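Flinico 少年工坊
搜索 请输入关键词 搜索

拿在手里的机器人手：夹爪是怎么做出来的

文：Adesuwa Uzor
Oct 16, 2026

机器人要帮人收拾衣服，先得有一只能抓住衣服的手。这只手常常没有五根手指，只有两根，一左一右，合起来夹住东西，分开就放下。工程师叫它“夹爪”。

夹爪可以装在机器人的手臂上，也可以装一个把手，由人拿着用。这篇文章讲的是第二种，叫手持夹爪。它不用很多电机，也没有长长的手臂，在家里或者公共工坊里就能做。我们在 Loklow 工坊做的这一只叫 Okeke，从九月开始画图，到现在改了好几次。

一、人拿着它，机器人怎么学？

你第一次学系鞋带的时候，大概是有人在旁边做给你看的。你看了几遍，自己试，系错了再来。

机器人也可以这样学。人拿着夹爪去抓毛巾、拉被角、拿起一件衣服，夹爪上的摄像头把过程拍下来。以后机器人的手臂上装一只同样的夹爪，它的摄像头看到的东西就和录像里的差不多。电脑对照着录像，慢慢算出：看到这样的画面时，手应该往哪里走，手指应该张开还是合上。

所以，人用的那只和机器人用的那只要尽量做得一样。手指一样长，摄像头装在一样的位置。如果录像时摄像头在手指后面，到了机器人身上却跑到侧面去了，那些录像就不太好用了。

二、先认识几个零件

手指：两片长长的、扁扁的板。Okeke 的手指长 136 毫米，用有一点弹性的塑料打印出来，中间有一条长孔。有了这条孔，手指碰到东西时可以稍微弯一下，贴得更紧，用的材料也少一些。

导轨：让手指只能左右走，不会乱晃。你家的抽屉两边也有导轨，拉出来看看就知道了。

连杆：把扳机和手指连起来的小棒。

扳机：食指扣的地方。一扣，手指合拢；一松，弹簧把手指推开。

底板：所有零件都固定在它上面。底板要硬，如果它会弯，手指就对不齐。

摄像头：录下手指前面发生的事。

标签：一张小贴纸，印着编号和方格码。工坊里有好几只夹爪的时候，扫一下就知道录像是哪一只拍的。

把手：要握得舒服。我们捏了三个橡皮泥的样子，让不同的人握一握，最后选了中间粗、两头细的那个。

三、动手做

用刀、钻和烙铁的步骤要有大人在旁边，由大人来操作也可以。拧螺丝、装弹簧、贴标签这些，你自己就能做。

第一步，用硬纸板做一只假的。把两片纸手指剪出来，用两脚钉钉在纸底板上，扣一扣，看看它们合拢时指尖能不能碰到一起。碰不到，就把钉子的位置挪一点。纸板改起来很快，塑料打印一次要等好几个小时。

第二步，打印零件。我们的第一副手指太硬，夹积木没问题，夹布就打滑。第二副换了软一点的材料，又在内侧贴了一层薄薄的防滑胶。

第三步，装导轨和手指。螺丝先拧到一半，手指放进去滑一滑，顺了再拧紧。一开始就拧到底的话，导轨容易歪，手指走到一半会卡住。

第四步，装连杆和弹簧。戴上护目镜。弹簧很小，会弹走，可以在一个浅盒子里装，弹走了也还在盒子里。

第五步，装摄像头。镜头对着手指的方向，要同时看得到指尖和指尖前面的东西。装好后先拍一小段看看，镜头有没有被连杆挡住。

第六步，理线。线要留一点长度，用扎带固定在底板后面。别让它靠近导轨。

第七步，称一称。Okeke 第一次装好时将近 775 克，拿几分钟手腕就酸。我们把底板后面能挖空的地方挖空，又把把手换成空心的，最后是 448 克。一瓶普通的矿泉水也就是这么重。

四、为什么要拿衣服来试

积木是硬的，你从哪边夹它，它都还是那个样子。布就麻烦多了。夹起一个角，其余的部分会垂下去、折起来，每一次的形状都不一样。夹得太浅，布会滑掉；夹得太深，可能连下面的床单也一起拉起来。

还有颜色的问题。深色的衣服放在花被子上，人一眼就能认出来，摄像头和电脑却要学一阵子。衣服的边在哪里？这一道黑的是影子，还是折缝？要让电脑学会，就要有很多在真正的房间里拍的录像，有窗户的光，有枕头，有被子，也有随手放在床上的衣服。

所以夹爪做好以后，不能一直待在工作台上，还要到卧室里去夹布。
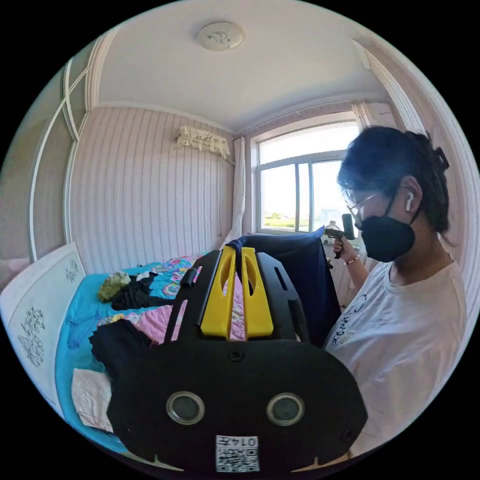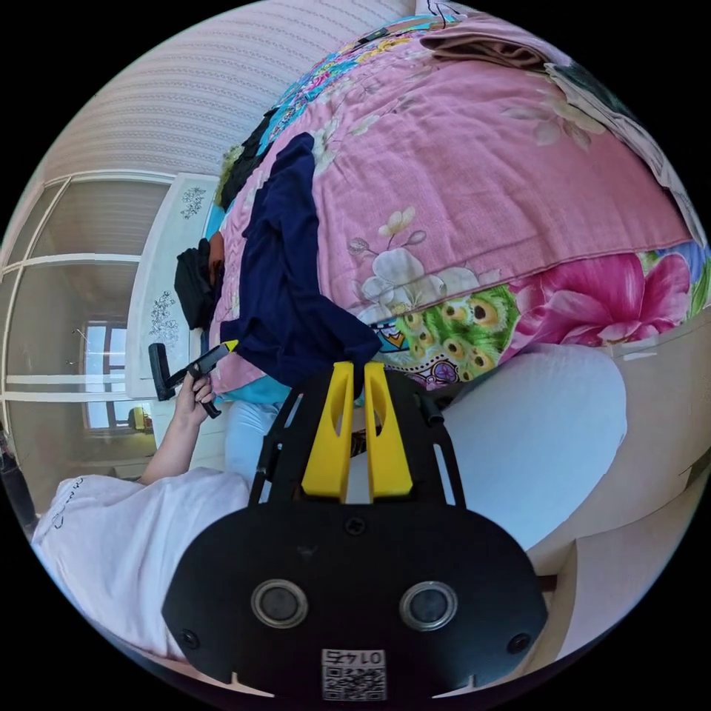
夹布的时候有几个小窍门。先让手指张开，指尖朝着布的边慢慢靠过去，碰到了再往前送一点点，然后扣扳机。提起来时也要慢。动作太快，画面会糊，电脑就看不清手指和布的位置。

放下的时候，先把布放到想放的地方，等垂下来的部分都落稳了，再松开扳机。如果离床还很高就松手，布会落成一团。

一个人也可以练。选一条旧毛巾，铺在床上，只做一件事：夹住一个角，提起来，放到对面的角上。做完了把毛巾铺好，再做一次。这件事很简单，可是你会发现每一次都有点不同。

五、录像里要记下什么

光有画面还不够。电脑还想知道三件事。

手在哪里。夹爪往前走了，还是往上抬了？有一种小传感器能感觉到转动和加速，手机里也有它，你把手机横过来，画面跟着转，就是它在起作用。把它的读数和画面放在一起，可以算出夹爪走过的路。

手指张开多大。有的夹爪在导轨上装一个传感器来量。有的在手指上贴记号，电脑从画面里看两个记号隔多远。

时间。画面和读数要对得上。如果画面慢了半秒，电脑会以为手指还没碰到布就合上了，学出来的动作也就早了半秒。我们每次开始录之前，先把手指合两下，再张开，回头看录像时，就用这两下来对时间。

我们用一个叫 Sellora 的小程序来看这些记录。它是工坊里几个大孩子写的，屏幕上面是录像，下面是一条弯弯的线。手指张开，线就往上；手指合拢，线就往下。看着线走，有点像看心电图。

六、常见的毛病和办法

手指合不拢。看看导轨里有没有打印时留下的毛刺，用细砂纸磨一磨。还不行，就量一量两根连杆是不是一样长。

手指合拢后一高一低。多半是螺丝松了，或者手指装反了。把手指拆下来，对着光看两条长孔能不能重合。

布总是滑掉。先把指尖擦干净，手上的油沾上去会变滑。防滑胶用久了会变平，撕下来换新的。

扳机弹不回来。弹簧可能从钩子上掉了。打开后盖看一看，这一步又要戴护目镜。

画面里只有手指，看不到前面。镜头压得太低了，在下面垫一片薄垫片，让它抬起来一点。

方格码扫不出来。贴纸皱了，或者太亮的光照在上面。换一张平的，用手挡一下光再扫。

七、安全和礼貌

不要用夹爪夹人，也不要夹小动物。我们的弹簧不强，可是夹到皮肤还是会疼。

不要夹杯子、剪刀和插着电的东西。练习用布、毛绒玩具和空纸盒就够了。

在别人的房间里录像，要先问一问。桌上有信或者照片，请主人先收起来。录完以后，给主人看一遍，主人不愿意留下的就删掉。

电池用完了交给大人充电。充电的时候不要把它放在床上或者枕头下面。

八、大家问过的问题

它算机器人吗？

严格说还不算。机器人要能自己根据看到、感觉到的东西来行动。手持夹爪由人带着走，更像一件会记录的工具。等它的录像教会了一条机械手臂，那条手臂才算机器人。

为什么是两根手指，不是五根？

两根比较好做，也比较好学。每根人的手指都有好几个关节，五根加起来就很多了，电脑要同时管住它们很不容易。很多事情两根手指也做得来。你可以试一试，只用拇指和食指叠一条毛巾。

要录多少次机器人才能学会？

要看学什么。把一块海绵放进盒子里，录像少一点也能学。叠衣服就要多得多，而且要在不同的房间、用不同的衣服来录。只在一张床上练过的机器人，换一张床可能就不会了。

手指一定要做成黄色吗？

不一定。挑一种和平常要夹的东西不太一样的颜色，就容易从画面里把手指认出来。你家里的东西要是有很多黄色，换成别的亮颜色也行。

没有 3D 打印机怎么办？

可以用硬纸板、冰棍棒和橡皮筋做一只。它夹得起袜子，也看得出连杆是怎么动的。纸样在工坊门口的架子上，一共 2 张，一张是手指，一张是底板，沿着实线剪，沿着虚线折。

九、小词典

夹爪：机器人用来抓东西的部分。

传感器：能感觉到光、转动、距离等等，并把它们变成数字的零件。

演示：人先做一遍给机器人看。

数据：记录下来的画面和数字。

标定：用之前先对一对。比如手指完全合拢时，读数应该是零，如果不是，就把它调成零。

Okeke 下一步要改的是扳机。现在的扳机对手小的人来说太远了，食指要伸得很直才扣得到。新的扳机会有前后两个位置，可以自己选。图已经画好，等打印机空出来就开始打。

相关文章
冰棍棒夹子：一个下午能做完的小机械
弹簧为什么会弹回来
机器人怎么知道自己有没有抓到东西
给摄像头做一个不会晃的架子
螺丝、螺母和垫片：工具箱里的小东西
叠毛巾比下棋难吗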